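I caught up with Shahram Amini on the pool deck at Lakance, about ten minutes after his sprint group had climbed out and started hunting for their towels. He was still holding a kickboard, and he talked with it the whole time (I got splashed twice).

Amini swam the 400 IM in college, and he'll tell you he was pretty average at it. "I went out too fast every single time," he said. "My coach used to just turn around and look at the wall." These days he's the head coach at Solden Aquatics, and his swimmers are getting ready for the open water race at Minerach in June, a first for most of them.

So how do you get a pool kid ready for a lake? Mostly by taking things away, he told me. Some mornings they swim with no lane lines. Some mornings he tells them to skip the walls and turn at the flags instead, and they hate it! "They don't notice how much rest they get from a push-off," he said. "Take it away and a 400 feels like a mile. Good. Now we can talk about pacing."

I asked about sighting, which was the thing that got me when I tried my one and only lake swim. I zigzagged so badly that a kayaker came over to check on me. Amini laughed a little too hard at that. His rule is eyes up every four strokes or so in flat water, more in chop, and never lift the whole head. "Crocodile eyes. If your chin comes out, your hips sink, and now you're swimming uphill."

He signed up 4 kids for Minerach last year and scratched one of them the morning of the race, when she told him she'd barely slept. Her parents weren't thrilled. "She's back this year and she's my best pack swimmer," he said. "She likes the elbows. I don't know where she got that." 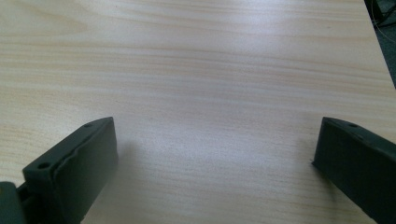 MORE FROM OPEN WATER

By then the masters group was coming in and we had to move over to the bleachers. I wanted to know about the feeding practice I'd heard about, and yes, it's real. They tread water in the diving well and drink from paper cups while Lewis, his assistant, makes waves with a kickboard. "Half of it goes up their noses," Amini said. "Better here than in the lake."

Will he race Minerach himself? He looked at the water for a while. "Ask me in May," he said, and went to put the lane lines back in.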